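Speaker notes: Student Robotics Project, Bultlow College
Kerix Schools and Colleges Forum, November session, second talk after the break 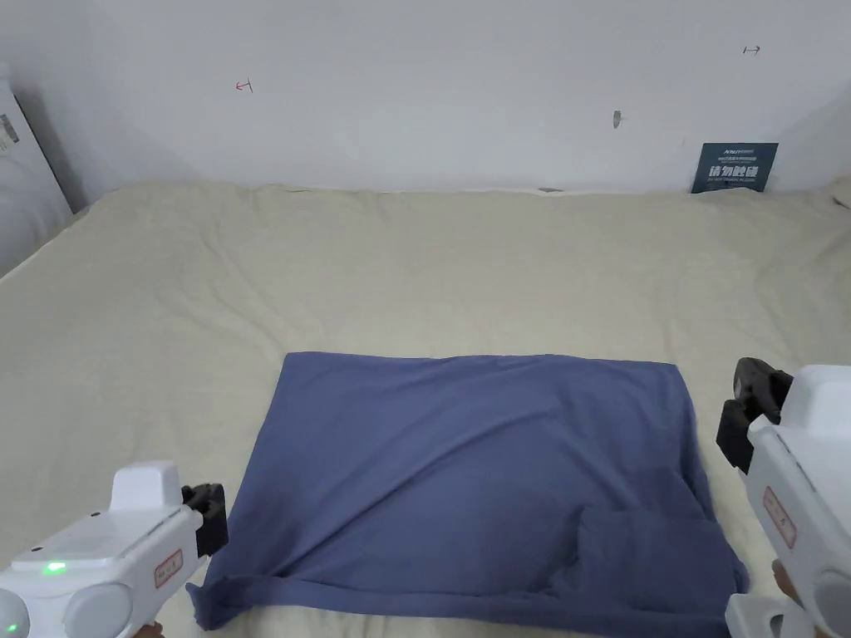
Good afternoon. I speak on behalf of the engineering department at Bultlow College. The talk covers the cloth-folding project carried out by our second-year students and sets out what we would ask of any college planning similar work.

(Pause. Check that the back rows can hear.)

Aim of the project. Students were asked to teach a machine to fold a plain piece of cloth. The task was chosen by the students from a list of 2 proposals. The other, sorting cutlery, has been kept for a later year.

Method. Each student works with a pair of hand-held grippers, one in each hand, and folds the cloth on a sheet-covered surface. The movements are recorded and used for training. At the close of the spring term the class had 1039 accepted recordings. Rejected recordings were kept in a separate folder, and students wrote a short reason beside each one.

Point to the blue cloth on the slide. The lower-left corner is turned over on itself and the lower right is crumpled. Say that thin fabric seldom lies in the same way twice, and that the class was told to leave such creases in the starting position.

The class. There were 23 students, working in pairs with one group of three. One student handled the grippers while a partner kept the log. They changed places every half hour. The department had first planned a full hour, but tired wrists put an end to that.

Conduct in the room. The sign at the back reads "请勿触碰", please do not touch. Equipment is to be handled by the student on shift and by no other person.

(If time is short, leave out the next paragraph.)

Assessment. Marks were given for the log, the written report and a spoken account. The success of the trained model carried no marks. Some parents questioned this, and the department's reply is in the handout.

Next stage. Pumamham College will join the project in the new term using the same log sheets. Towels come first, then shirts.

Take questions until 3.40. Requests for the log sheets should go to the department office.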